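Triltby Home Storage Help > Accessories > Watches and jewelry

Watch case lid won't stay shut, and is foam lining safe for leather straps?

Posted by Orestis Moschos

I have a Hundton four-row watch case, the older version with the friction lid and no latch. It has been on the same shelf since March. Two problems.

First, the lid has started to lift at the back left corner. With the case empty it closes flush. With all rows filled it sits high enough that I can slide a business card under the rim. The pillows are the originals. I have tried moving the thicker watches to the front row, which helped a little, then the gap came back.

Second, the lining under the pillows is gray foam with a thin fabric face. Two of my leather straps have gone tacky on the underside where they touch it. The steel bracelets are fine. I don't know if the foam is doing this or if the straps were going that way anyway. Both are calfskin, both from the same seller.

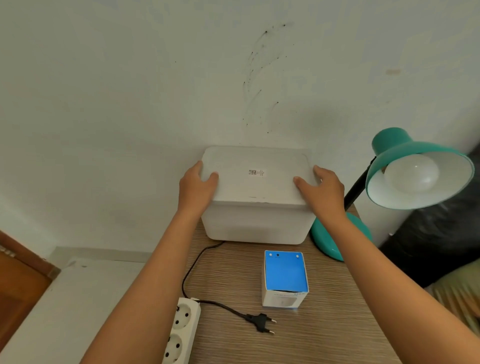

The room runs at 72 degrees most of the year and I don't have a humidity reading. The case is out of direct sun. I would like to keep using it if possible, as the replacement I looked at (the Konstantinidis with the drawer) is deeper than my shelf. Is there a way to fix the lid, and should I strip out the foam?

Chrysoula Michailidis

Take the two problems separately.

Lid. A friction lid is held by the fit between the inner lip and the wall of the case. It has very little tolerance for upward pressure. If the case closes flush when empty, the lip is fine and the load is the problem. Measure from the top of the tallest watch, on its pillow, to the rim of the case. Then measure the depth of the lid from its inside face to its edge, and subtract any padding. If the first number is above the second, the lid is resting on a crystal, and you should stop closing it that way.

The usual cause is the pillow. Original pillows are firm and sized for a small wrist, so a strap buckled on a loose hole lets the watch head ride up. Swap in a softer pillow, or take out part of the filling. You can also buckle one hole tighter, but don't do that on leather you care about – it will set a crease.

Don't add a weight to the lid and don't glue in magnets. Magnets near a mechanical movement will cost you more than a new case.

Foam. Older polyurethane foam breaks down and gives off material that can soften finishes and adhesives. Press a thumbnail into a corner that is normally covered. Sound foam comes back at once. Failing foam stays dented or leaves powder on the nail. If it fails, remove all of it, including the residue under the fabric.
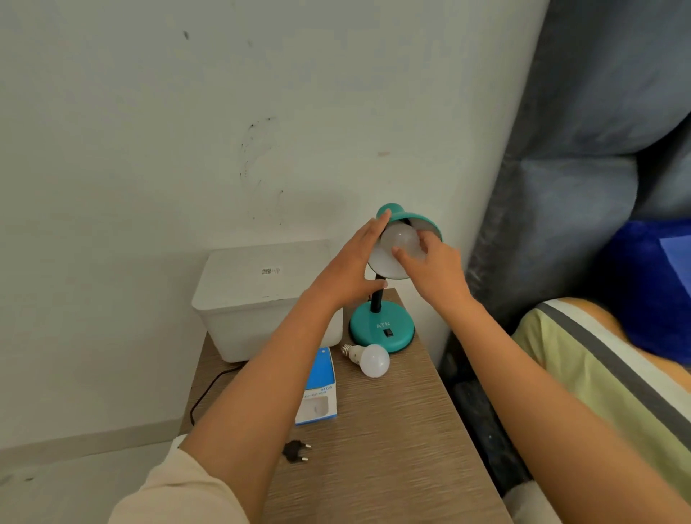 Do the stripping on a table you can wipe down, with the watches in another room. Cut the fabric along the wall with a dull blade, lift the foam out in one piece if it will come, then scrape what is left with a plastic card. Old residue is close to the color of the case wall and easy to miss under a ceiling light, so put a desk lamp next to the case, one like the teal lamp in the photo with a shade that can be tilted, and turn the light so that it falls across the wall at a low angle. The ridges will show. Wipe with a barely damp cloth and leave the case open overnight before relining.

For the new lining use undyed cotton felt or wool felt, cut slightly oversize so that it holds by friction. No spray adhesive. The tacky straps won't recover. Replace them, and keep the old ones out of the case.

Amen874

had the same hundton, the lid on mine never fit right even from new. i put a wide rubber band around it for a while and it left a mark on the finish so don't do that. ended up leaving one row empty and it closes fine

i think they changed the foam at some point but couldn't tell you when

Orestis Moschos

Thanks. Thumbnail test done, it stayed dented and there was powder. Foam is coming out. I measured as well and the tallest watch is over the limit by 4 mm, so I will try softer pillows before I give up a row. Does felt thickness matter under the pillows, or only on the walls?

Chrysoula Michailidis

It matters under the pillows. Whatever you add there raises every watch by the same amount. Use the thinnest felt you can find on the floor of the case and save the thicker piece for the walls.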